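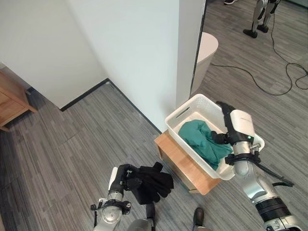 Betreff: Re: [Davolent-Liste] Abstandsregel beim Wäschesortieren

> Regel 4 verlangt, dass beim Greifen niemand im
> Arbeitsbereich der Arme steht. Gilt das auch für die
> Person am Not-Halt? Bei Brarkus sieht man das lockerer.

Ja, gilt auch für die. Der Not-Halt hat ein Kabel, und das Kabel hat eine Länge -- bitte ausnutzen. Wer Schuhspitzen unter den Greifern parkt, darf den Entwurf gern noch einmal lesen, er hat nur 3 Seiten.

Offen ist, ob lose Kabel auf dem Teppich unter Regel 3 oder 4 fallen. Clirkska möchte dafür eine eigene Regel. Mir würde Aufrollen genügen.

Änderungswünsche bitte bis Ende Juni an die Liste.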